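Visit report: Bovuswood scoring stage and rehearsal rooms, October

Four of us from the Govuron new musicals group attended the open afternoon at Bovuswood. The purpose was to judge the rooms for a two-week workshop of Moon, book and lyrics by A-yeong Myung, music by Dae-han Seo.

The main room seats 70 with the risers out and 50 with the band on the floor. Kadir Karabulut, who runs the stage, demonstrated the talkback system and the click distribution. Each player has a small mixer with separate levels for click, piano, voices and room. Changes made at one desk do not affect the others. The conductor's monitor showed no delay that we could notice by eye.

The piano is tuned before every booking and is kept on the low side of the room, away from the heating. The upper octave is bright. Dae-han played the opening of Act Two and thought the lid would have to stay on the short stick under dialogue.

Rehearsal Room B has a sprung floor, mirrors on one wall and a marked grid. It is adequate for eight singers. Sound from the corridor carries when the inner door is open, and the closer on that door is weak.

Rutilio Solís gave a talk on preparing parts for Grosine, his chamber opera, whose full score runs to 1416 bars. He issues revised pages on coloured stock and never renumbers bars after the first read-through; inserts take a letter. Jin-sol Ahn asked about vocal books. His carry the bass line and cues only.

Parking is limited. The 49 bus stops at the gate.

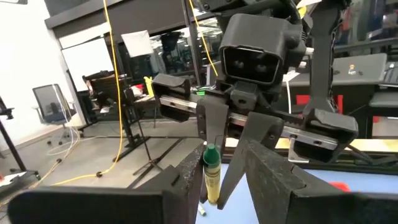
How are bars numbered when new music is added after the first read-through?
The existing numbers stay as they are, and the inserted bars take a letter.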